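The Capsule Pantry, One Month In

Every February the same advice comes around: throw out half of what you own and feel better by spring. This year it has reached the kitchen. The capsule pantry asks you to get down to 60 items, salt and pepper included, and cook from those and nothing else.
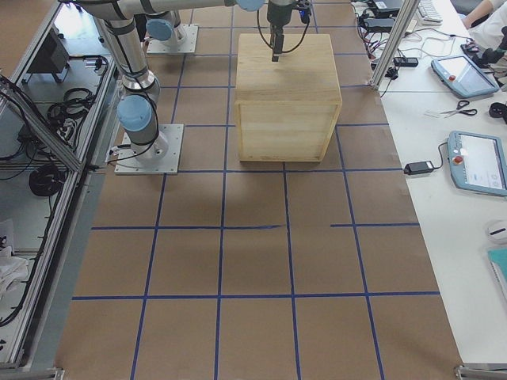

I signed up for the Flollel plan, mostly to see what the fuss was. It costs 15 dollars and you get a list, a set of labels and a weekly email telling you how well you are doing. The email told me I was doing well before I had opened the list.

My trouble starts with the number. Why 60? The Derent version of the same idea says 50, and claims the last ten are where the clutter hides. Neither one explains how it got there. I have a feeling both picked something that looked good on a cover.

Then there is the money. The plan says a household can save 200 dollars over the winter. Maybe a household that was buying saffron every week. In my case I gave away two kinds of rice, a jar of molasses and some perfectly good split peas, and three weeks later I bought split peas again because it was cold and I wanted soup. I don't see where that goes in the savings column.

The labels are nice, I'll give them that. They stick to glass and come off without leaving gum behind. But you could buy labels at the hardware store in Yule and skip the rest.

A reader in Flakach wrote in to say the plan changed how her family eats. I believe her. She also mentioned that she started making a shopping list at the same time and stopped going to the store hungry. My grandmother did both of those things with a cellar so full you had to walk in sideways, and she wasted less food than anyone I know.

If you want to try it, borrow the list from a friend who has already paid. Put the extras in a closet for a month before you give anything away. Check the dates on your baking powder while you're in there, as mine was older than the stove.

Next month: freezer inventory apps, and whether any of them can tell a bag of peas from a bag of beans.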